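Home | News | Events | Newsletter | Contact

Wonport Neighborhood News

Hall parking lot closed for paving

The lot behind Soltum Hall will be closed for the last two weeks of April while it is repaved. The work covers the whole lot and the short drive that leads in from Urrego Street. Please move your car by 7 a.m. on the first day. Anything left after that will be towed to the Drarach yard, and the fee to get it back is $530.

While the lot is closed, 15 spaces will be held for hall users on the north side of Urrego Street. The limit there is 4 hours. If you have a disabled parking permit, you can use the side entrance bay, which stays open the whole time.

The bus stop is not moving. Route 18 will run on its normal schedule, though the driver may let people off a little farther up the block when trucks are coming in and out.

The recycling bins are going to the front of the building until the new surface is ready. Glass still goes in its own bin. Evening classes will meet in their usual rooms, and the bike rack by the front steps can be used as normal.

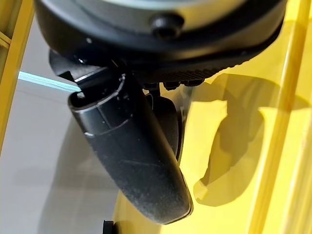

Recent items

- Library book sale moves to the upstairs room
- Spring leaf pickup: what to put out and when
- Water main work finished on Urrego Street
- Summer class sign-up opens soon

Contact the newsletter | Copyright Wonport Neighborhood News | Back to top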